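Household battery sorting

Household battery sorting is the separation of spent portable cells by chemistry before they are recycled. It covers alkaline, zinc-carbon, nickel-metal hydride, lithium primary and lithium-ion types, which are collected together but processed in different plants.

Collection

Mixed cells arrive from shops, libraries and council depots in drums or lined cartons. Terminals of lithium cells are taped at the drop-off point, as a short circuit in a full drum can start a fire. Button cells are kept in a separate jar. The Zabala depot scheme accepts cells up to 3 kg each and excludes car batteries.

Sorting

Cells are first screened by size, then identified by label, mass or magnetic response. Alkaline and zinc-carbon cells share a stream in most plants. The Skestix line uses 9 outlets, one of them for damaged or unlabelled items — these are checked again by hand. Leaking cells are packed in vermiculite.

Recovery

Alkaline cells are shredded and the steel is removed with magnets. The remaining powder, known as black mass, contains zinc and manganese compounds. In the Plukach process it is leached in acid at 80 °C, while the older Kundex furnace route drives off zinc as vapour at temperatures above 900 °C. Nickel-metal hydride cells are treated separately for their nickel and rare earth content.

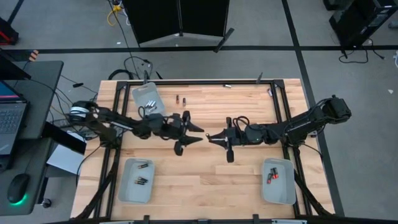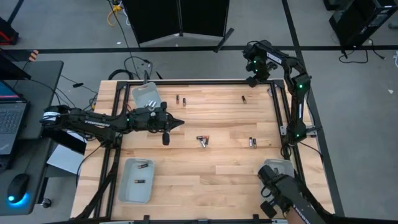
Can alkaline and lithium cells go in the same collection box?
Most mixed schemes allow it, provided the lithium terminals are taped first.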